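4.2 Desk allocation and the persistence of the favourite seat

The Prata office gave up assigned desks in November, on the stated grounds that people would mix. They did not mix. Of the 3914 bookings logged in the Clana system, roughly 70 per cent were for a desk the same person had used the week before, and most of the rest were made when that desk had already been taken by someone quicker.

Respondents rarely admitted to having a favourite. They spoke instead of the light, the draught, or a drawer that happened to hold their mug. One kept a cardigan on the same chair for eight weeks and described it in interview as "not really mine". We coded such objects as markers, following Cirillo, and found that a marked desk was left free even when the booking system showed it as open. A cardigan, in short, outranks software.

Complaints were few but long. The longest ran to four pages and concerned a lamp.

Figure 3. Light-coloured work surfaces, with a person close by in both views.
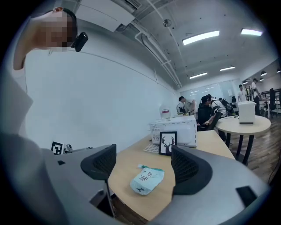
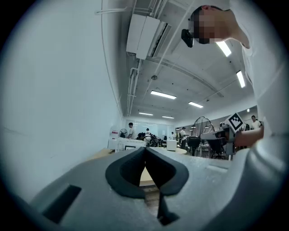
Marisa Cattaneo, on reading a draft of this section, objected that we had mistaken habit for ownership, and that people who sit in the same place every day may simply dislike having to choose before coffee. She also asked for the lamp to be given its own paper.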